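Shelf sagging in the middle, can I just flip it?

Posted by Sohail Butt in Home & Repair, March
2 answers, 14 comments

Ok so I have a Godier bookcase, the tall one. Bought used. Two of the shelves are sagging in the middle, bad enough that paperbacks lean into each other. I have a lot of books on there plus a box of vinyl on the second one down, maybe thats the problem. Span is 600 mm inside to inside, sorry for metric, thats what the sheet that came with it says.

Question is can I flip the shelves over and let them bend back the other way? Or is that dumb. My brother in law says they're done and I should buy new. Not looking to spend much. Also the pegs on one side are kind of loose in the holes, don't know if related.

Need it sorted by Saturday, people coming over and right now everything is on the floor in piles.

ANSWER 1
godier_owner_2
Just flip em. Did mine years ago and its fine.

Comments (3)
> fine with what on it though
> cookbooks mostly
> so, heavy then. huh

ANSWER 2 (accepted)
Galar

Flipping works for a while. Then it sags the other way, same speed or faster if you put the records back. I'd flip AND stiffen.

What I'd do:

Take the shelves out, lay them hump side up on the floor, stack weight in the middle, leave a couple days. You won't get them dead flat. Close is good enough.

Get a strip of hardwood 1x2, cut a hair shorter than the shelf. Glue and screw to the underside of the front edge, standing on edge so the tall way is vertical. A strip laid flat does almost nothing. Drill pilot holes first or you'll split the strip, and check your screw length twice, I went right thru the top of one and had to fill it. Clamp till the glue sets.

If you still see a dip put a second strip along the back. Or screw a cleat to the back of the case if the back is solid, a lot of these are just thin cardboardy stuff and won't hold a screw.

Loose pegs, separate problem. Wrap of masking tape around the peg if its only a little sloppy. If the hole is chewed up, fill with epoxy putty, let it harden, redrill. Don't use wall filler, it crumbles.

Vinyl goes on the bottom shelf. No way around that one. Records weigh a ton.

If you end up buying boards instead, any off-white shelf board cut to size will do, look at how thick the edge is before you pay. Thin ones are going to sag on you again. 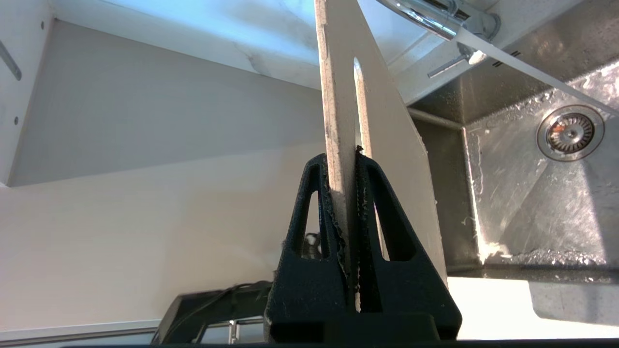 Off-white board, held upright.

Boutros sells them cut to length, or did last time I was in. Bring the old shelf with you and have them match it, don't trust the sheet. Mine was off by 2 mm and wouldnt go in.

Comments (11)
> Which glue? I have the Gakby stuff from fixing a chair
> Galar: never used it. If it says wood on the bottle and the shelf is bare underneath, try it. If its got a slick coating scuff it with sandpaper first, glue wont grab otherwise
> ok it is slick. will sand
> Sohail Butt: did one shelf last night, strip is on, looks way better. second one tonight. pegs got the tape
> Galar: nice. leave the clamps on overnight
> you could also put a divider in the middle, holds up the shelf above and you dont need any strips
> Galar: true, if the shelf under it can take it. all that weight has to go somewhere

Show 4 more comments
Shares: 2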